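Section 6: Closing up for the winter

Applies to: all Bratanar two- and three-bedroom models on Trultholm pitches, with the Geraghty combi boiler. Owners of the older one-bedroom Bratanar have a different boiler and should read Section 7, and possibly consider how long they want to go on having that boiler.

Revised 11 June 2021. Throw the old version away. It had the drain taps on the wrong side.

6.1 Before you start

The park shuts at the end of October and the water to the pitches goes off the morning after. From then until spring your caravan sits on its own in a field by the sea, and any water left in the pipes will do what water does. A drain-down takes most people an afternoon the first time and an hour after that. You can pay the park office to do it for £180, and plenty do, usually the year after they did it themselves.

You will need:

A flat-bladed screwdriver
The boiler key (on the hook inside the boiler cupboard, unless someone has tidied it)
An adjustable spanner
A bucket you don't mind kneeling next to
8 litres of non-toxic plumbing antifreeze
Old towels, more than you think
A torch
A foot pump with the push-fit adaptor from the starter pack

CAUTION: Use only antifreeze sold for caravan and boat plumbing. Car antifreeze is poisonous and does not belong in anything you clean your teeth over.

6.2 Turning off the gas and the boiler

1. Run the hot tap in the kitchen until it is properly hot, then turn the boiler off at the control panel. The display will show two dashes.

2. Leave it for at least an hour. This is a good time to empty the fridge, as you will have to do it anyway.

3. Go outside and close the valve on the gas bottle by turning it clockwise. Hand tight is enough. If you needed a spanner to shut it last year, ask the office for a new regulator washer.

4. Light one ring on the hob and let it burn out, then turn the knob off. The line is now clear.

5. Turn off the boiler's fused switch in the airing cupboard. The switch next to it is for the outside light and looks exactly the same. We have asked.

CAUTION: Never drain the boiler hot. The outlet is at shin height and points at you.

6.3 Turning off the water

6. Find the stopcock. On most pitches it is under a green plastic lid at the back left corner of the caravan as you stand facing the front door. On the seaward row it is at the front, under the gravel, which has drifted. Bring the torch.

7. Close the stopcock by turning it clockwise until it stops.

8. Open the kitchen cold tap. It should run for a few seconds, cough and give up. If it is still running merrily after a minute, you have closed somebody else's stopcock. Open it again and go and say sorry.

Note: pitches 1 to 208 each have their own stopcock. The two pitches by the boat store share one, so speak to next door first.

6.4 Draining the pipes

9. Open every tap, hot and cold, all the way. Include the shower, and take the shower head off its hose and lay it in the tray. Mixer taps go in the middle position.

10. Flush every toilet and hold the button down until the cistern is empty. Mop out what is left with a towel. There is always a bit left.

11. Under the caravan there are two drain taps on the Bratanar, both on the side away from the door: one red (hot) and one blue (cold). Turn each a quarter turn so that the lever is in line with the pipe. The three-bedroom model has a second blue one beneath the en suite, behind the insulation flap. This is the one people forget.

12. Put the bucket under the boiler drain and open it with the boiler key, a half turn. Expect more water than you have bucket. Close, empty, repeat.

13. When everything has stopped dripping, push the adaptor on to the kitchen cold tap. Shut all the other taps except the one furthest away, and work the foot pump until only air comes out at the far end. Then open the next tap, close the first, and carry on round the caravan. It sounds like a rude accordion and takes a while.

14. Go round again for the hot side.

Note: you may use a compressor instead of a foot pump, but keep it below the figure printed on the adaptor. The push-fit joints in these caravans were made to hold water in, and they are less keen on being treated as a tyre.

15. Leave all taps open. Leave all drains open. Tie the spare label to the stopcock lid and write DRAINED on it, so that you don't do in spring what one owner did, and turn the water on with the red tap open and go for a walk.

6.5 Antifreeze

Every trap — the bend under a sink, basin or shower — holds a cupful of water that the foot pump can't shift. That's the point of a trap.

16. Pour a mugful of antifreeze down each plughole: kitchen sink, bathroom basin, en suite basin if you have one, and shower. Use a mug you are happy to throw out.

17. Pour two mugfuls into each toilet pan and close the lid.

18. If you have a washing machine, pull the hose off the back, let it drain into the bucket, then tip a mugful into the drum and run the spin programme for a minute. Dishwashers are the same, except that you will have to lie down.

19. Keep what's left for next year. Write the date on the bottle, and put it somewhere you will recognise as the place you put it.

6.6 Electrics and heating

Opinion is divided on whether to leave a background heater on over winter. The salesman will have told you the Bratanar is "residential spec", and it is better wrapped than most, but electricity is metered per pitch and one cold January can cost you more than a weekend away.

Our advice is to switch off everything at the consumer unit except the circuit for the Vidora dehumidifier, if you have one. If you haven't, see step 22.

20. Switch off each breaker one by one, starting from the right. Leave the main switch on if the dehumidifier is staying on. Turn it off if it isn't.

21. Set the Vidora to its lowest setting and run its hose into the shower tray. Do not rely on the tank. It fills up in a few days, the machine stops to wait for you, and you are in Wolverhampton.

22. With no dehumidifier, put out moisture traps, one per room and two in the front bedroom. The cheap ones with crystals work well enough. Stand each in a washing-up bowl.
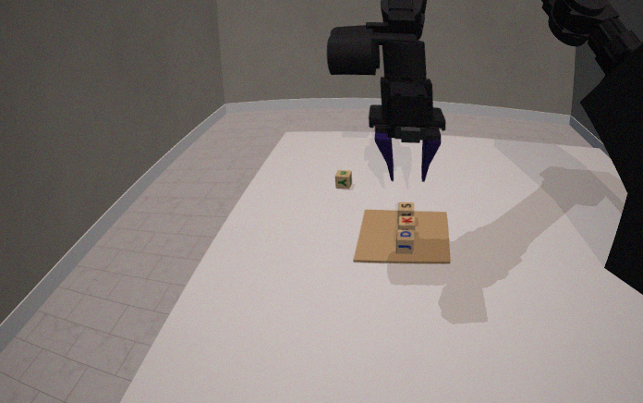
23. Unplug the television and take the aerial lead out of the wall. The mast on the dune attracts lightning, and the park's insurance does not extend to your telly.

CAUTION: Do not leave an extension lead running out through a window. The window will not shut, the rain will come in along the lead, and the site electrician will unplug it and leave you a note. His notes are short.

6.7 Soft furnishings and everything else that goes mouldy

24. Stand all seat cushions on edge, a hand's width from the wall. Do the same with the mattresses, or prop them up in the middle with a couple of cushions so air can get beneath.

25. Open every wardrobe, cupboard and drawer. The place will look burgled. It will also smell a good deal better in March.

26. Take home anything made of wool, feathers or paper. Jigsaws count as paper.

27. Wedge the fridge and freezer doors open with a folded tea towel. Wiping them out first with bicarbonate of soda in warm water is worth the five minutes.

28. Remove all food, including tins if you can face carrying them, and including the rice in the tall jar. Mice find rice. They also find candles, soap and the inside of oven gloves.

29. Close the curtains on the seaward side only. Leave the others open, so the rooms get some sun and so that staff walking round can see in. Leave the vents in the roof and the floor alone. They are meant to be there, and stuffing them with socks has already cost one family a ceiling.

6.8 Outside

30. Take in the doormat, the hanging baskets, the windbreak poles and anything else that could become somebody else's.

31. Gas barbecues can stay on the decking with the bottle removed and the cover tied on. Tied, please. Last winter's covers are in the lost property, and there is quite a pile.

32. Check the chains at each corner. You should be able to move them with a finger but not lift them clear. If one is slack, report it and leave it alone; tightening one corner on its own can pull the chassis off its stands, and putting it back starts at £2,000.

33. Clear the gutters at both ends. Gulls nest early and are not open to discussion.

6.9 Keys and paperwork

34. Leave one labelled key at the office. It needs your pitch number on it and nothing else, particularly not your home address.

35. Fill in the winter card (back page of this booklet) and hand it in with the key. Tick whether the water has been drained, whether the electric is on, and who to ring if the roof comes off. Mali Gethin at the office looks after the cards and goes round after every big storm, so please put down a number that somebody answers.

36. Check your own insurance for the words "drained down". Many policies want it done by a given date and will ask for the card as proof. The office can give you a stamped copy on the day. Asking for one in February, standing in a wet kitchen, is too late.

6.10 If something has gone wrong already

Water still dripping from the red drain after an hour: a tap is shut somewhere. It's usually the shower.

Boiler key missing: radiator keys from the shop do fit, with a bit of persuasion.

Boiler drain won't open: stop. The fitting is brass, the body is plastic, and brass wins. Ring the office.

Blue drain tap turns but nothing comes out: grit. Open and close it a few times, then poke it gently with a length of garden wire. Stand to one side.

You did all of this and can't remember closing the gas: go back and look. You will only turn round at the roundabout otherwise.

Opening up again in spring is in Section 8 and is more or less this in reverse, with the important difference that you close the drains first.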